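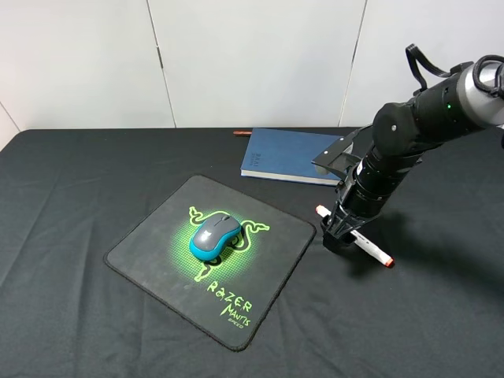 Frequently asked questions

Nostotley Tablecloth and Linen Hire

How many cloths do you have?
118 at the last stocktake, in white, ivory, black, grey and a green we bought in bulk and now regret. The green is half price all year.

How far do you deliver?
Anywhere in Nostotley or Miscombe, free on orders over £70. Beyond that we charge by the mile, and we do count the miles when we've got lost.

What size do I need?
Measure the table, then add twice the drop you want. For a cloth that reaches the floor, the drop is the height of the table. Please measure the actual table. "Normal size" is the answer we get most often and it has never once helped.

Do they arrive ironed?
They arrive pressed and folded, so there will be fold lines. Hang them overnight if you can, or go over them with a steamer on the day. We rent out a steamer for £3. Dark colours show every bit of fluff, so pack a lint roller too.

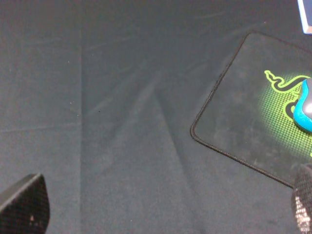
Can I wash them before I send them back?
Please don't. Shake off the crumbs, put the cloths in the bag they came in and leave the rest to us. Well-meant boil washes have cost us more linen than red wine has.

What about candle wax?
Leave it alone. Scraping makes holes, and holes are charged at the replacement price. Wax on its own is covered by the hire fee, as are gravy, lipstick and most puddings.

When do I have to return everything?
By noon on Monday for weekend hires. The drop-off hatch is round the side and takes bags only – one customer managed to post a chair cover through it loose, and it took us a while to find.

Can you do a really big event?
Our largest so far was a dinner for 600, for which we borrowed extra stock. Give us two months' notice for anything on that scale, and expect some of it to be green.

Do you hire out napkins?
Yes, in tens. We know you need 34. You'll be getting 40.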